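3.2 Packaged snacks on the shared table

In the households of the Usby sample, the snacks were seldom kept in a cupboard only. They were brought to the table still in their wrapping and left on a plate, where each member of the family could take one when passing. We call this habit "open storage", although the food itself stays closed. It was recorded in 79 of the 791 table visits, and more often in February than in the other months.
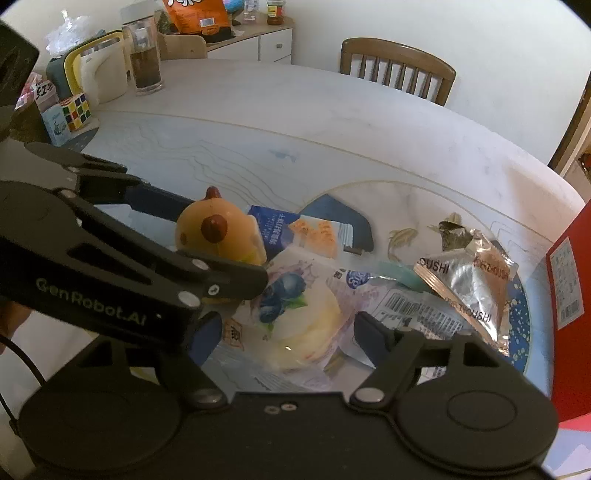 Figure 2. Packaged snacks and a toy on a plate with a blue rim, round white table.

The plate has a double role. It gives a border to the packets, which otherwise spread over the table, and it also receives small things that have no fixed place in the home – toys, coins, hair ties. Parents in the Rotia group described such mixing as normal and did not consider it a mess. When the table was needed for a meal, the plate was moved with everything on it, and sorting was postponed. Empty wrappers were harder to classify. In 12 visits, our coders could not agree whether a wrapper was rubbish or still part of the snack supply, and these cases were coded in a separate category.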